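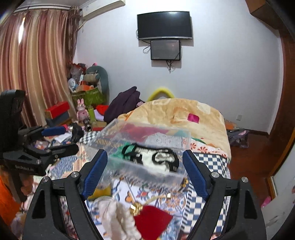 Section 5. Recording two-handed clothing tasks

This section covers recording with a pair of Cropper hand-held grippers in a home. It assumes both grippers have been charged and paired as described in Section 4. For kitchen tasks, see Section 6.

5.1 Choosing the work area

A bed is the usual work area for clothing tasks. Leave the room as the household keeps it. Bedding, bags, shelves and curtains in the background are useful to the learning system and should stay where they are.

1. Pick a side of the bed where you can stand with both elbows free.
2. Move breakable items and anything sharp out of reach of the fingers.
3. Cover or put away mail, ID cards, family photos and screens that show personal information. Turn the television off.
4. Ask other people in the home to stay out of the room until the session is closed.

Note: Patterned sheets and blankets are fine. Do not replace them with plain ones.

5.2 Setting out the items

1. Place one clear plastic container on the bed within reach of both grippers.
2. Put out the garments for the session. Mix light and heavy fabrics, plain and printed.
3. Leave the garments bunched or overlapping. Do not fold them first.
4. Check for pins, loose beads and long cords. Ornaments may stay on if they are firmly attached.

Caution: Thin cords can wrap around a finger joint. If one does, stop recording and set the gripper down before freeing the cord. Do not pull.

5.3 Recording an episode

One episode is one complete task, such as putting a garment in the container or moving the container across the bed.

1. Hold a gripper in each hand with the finger pads facing inward.
2. Press the record button on the left gripper. Both status lights turn green.
3. Hold still for 5 seconds so the two recordings can be aligned.
4. Carry out the task at a steady pace. Touch the items with the finger pads only, never with your hands.
5. When the task is finished, open both grippers and hold still again.
6. Press the record button to end the episode.

To lift the container, close one gripper on each side wall, or press the pads against opposite sides and raise both hands together. Keep the container low over the bed. Tilting is allowed as long as nothing falls out.

Note: If you drop a garment, pick it up with the gripper and carry on. Recoveries are kept. Discard the episode only if you used a bare hand, a gripper lost its connection, or someone walked in.

5.4 Session length

Record 15 episodes, then rest. A full set is 108 episodes and can be spread over several days. Change the starting arrangement of the garments after every 8 episodes.

Caution: Stop if your wrists ache or the gripper housing feels hot. Let a hot gripper cool with the power off before charging it.

5.5 Closing the session

1. Put both grippers in the dock and wait for the upload light to go out.
2. Open Hisik on the tablet and enter the room type, the task name and the kinds of fabric used.
3. Mark any episode you want removed. Marked episodes are deleted at the next sync.
4. Wipe the finger pads with a dry cloth. Lint between the ribs reduces grip.

If the upload light stays on for more than an hour, leave the grippers docked and contact Abrehet Assefa at the Trernell support desk.

Bratwood home recording kit, user guide. Revised July 2020.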